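**Hindale workshop builds library of cloth-handling examples for robot arms**

26 October 2024

A small team working from a unit on the Masten estate in Hindale is more than halfway through a job that few people on the estate knew was going on. They are recording people guiding pairs of robot arms through simple tasks with cloth, so that a computer system can learn to do the same tasks by itself.

The work is being done by Brevell, a firm that moved into the unit in May. It has set itself a target of 2154 recorded attempts by the time its current lease ends, and has passed the 1000 mark. Each attempt lasts no more than 60 seconds. Most are a good deal shorter.

Quentin Leblanc, who runs the project, said the idea was easier to grasp than people expected.

"You sit down, you take hold of two controls, and the arms on the table do what your hands do," he said. "You fold the cloth. The computer keeps a record of how the arms moved and what the cameras saw. Then you mess the cloth up and do it again."

The recordings are fed into a learning system, which looks for the link between what the cameras show and what the operator did next. After enough examples it is given control of the arms and a cloth it has to sort out for itself. Brevell says its early tests have been mixed. The system copes well with a cloth that is already nearly flat and badly with one that has been dropped in a heap.

That is why much of the effort this autumn has gone into heaps. The operators start from a crumpled cloth on a bare white table and try to find an edge or a corner that one of the grippers can get hold of. Once a corner is up, the second arm comes in for the next one, and the cloth can be pulled out and laid down.

Leblanc said cloth was chosen because it is awkward. A box or a cup keeps its shape when it is picked up, and a machine can be told where the handle is. A cloth has no fixed shape at all, and the corner the machine wants may be tucked underneath.

"We could have spent the summer stacking blocks and had very tidy results," he said. "It would not have told us much."
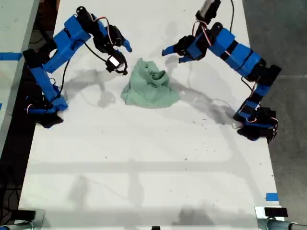
**Technology | Local business**

The arms are blue and black and work from opposite sides of the table, each ending in a gripper. They are small enough for one person to lift, and Leblanc said the team had picked a size that could be mended on site. Motors wear out. So do cables, which are left exposed for the same reason, and a spare set is kept in a drawer.

There are 6 operators on the rota, all of them part time. None had worked with robots before. Brevell advertised the posts locally and asked only for patience and steady hands, and those taken on include a former curtain maker and two students from the college. Training takes a morning. The first day's recordings from any new operator are thrown away.

A session at the table lasts an hour, followed by a break. Leblanc said the firm had tried longer sessions at the start and found that the recordings got worse towards the end. Operators began to rush, and the arms picked up the habit along with everything else.

"If a person is bored and yanks the cloth, the system learns to yank the cloth," he said. "It can't tell which bits of what you did were a good idea."

For the same reason, someone goes through every recording before it is used. Attempts in which the cloth leaves the table are taken out, as are those in which an arm stalls or a cable comes loose. Attempts that go wrong and are then put right are kept. An operator may lose a corner, let go, and come at it again from the other side, and the firm regards these as some of its most useful material, as they show the system how to recover.

Early batches had hardly any of them. The operators had been told to do the job as neatly as they could, and by the second week they were very good at it. When the system was tried on the table it would reach for a corner, miss, and carry on folding as though it had the cloth in its grip. Since then the instructions have been changed. Operators are asked to work at a normal pace and to carry on when they slip.

They have also been asked to vary the starting position. Cloths are dropped, rolled, bunched up by hand and pushed towards different parts of the table. The lighting is changed between sessions. Leblanc said a system trained under one lamp could be thrown by a shadow it had not met before, and the unit has windows along one wall.

The project has a partner in MacLeish, a laundry business with a plant on the other side of Hindale, which is paying part of the cost and supplies some of the cloths. It handles table linen and small towels for hotels and restaurants. Washing, drying and pressing are already done largely by machine there, but small items coming out of the dryers are still separated and folded by hand.

A spokeswoman for MacLeish said the firm was interested in whether arms of this kind could take on the first step, in which a single item is lifted from a pile and opened out. She said there were no plans to put any in the plant at present and that no jobs there depended on the outcome.

"It is a long way off what our people can do," she said. "They do it without looking. We would like to know how far off it is, and this seemed a fair way of finding out."

Brevell would not give a figure for how often the system now succeeds when left to itself. Leblanc said any number would depend so heavily on how the cloth was dropped that it would mean little to anyone outside the room. He did say that flat cloths were "mostly fine", that folded ones were improving, and that the heaps were "a coin toss on a good day".

Speed is the other difficulty. The arms move at the pace of the people who guide them, and guiding is slower than folding by hand. The team has tried playing the learned movements back faster, with poor results. The grippers arrive early, the cloth is still swinging, and the corner is missed.

The firm intends to finish the present set of recordings before changing anything on the table. After that it wants to bring in heavier fabrics and items with sleeves, which will probably need a different shape of fingertip. Several have been made on the unit's own printer and are waiting to be tried.

It has not yet been decided who will be able to use the recordings. Brevell owns them under its agreement with MacLeish, but Leblanc said he would like at least part of the collection to be given away to colleges and hobby groups. Talks with the laundry are going on. He said the groups he had spoken to had the arms, or could build them, and were short of examples.

Neighbours on the Masten estate have been invited to see the work at an open afternoon, when visitors will be able to try the controls for themselves. Their attempts will not be added to the collection. Places can be booked at the unit's front desk, and children must come with an adult.

Brevell is also looking for one more operator, to cover evenings until the end of the lease. The post is 12 hours a week and applications can be handed in at the same desk.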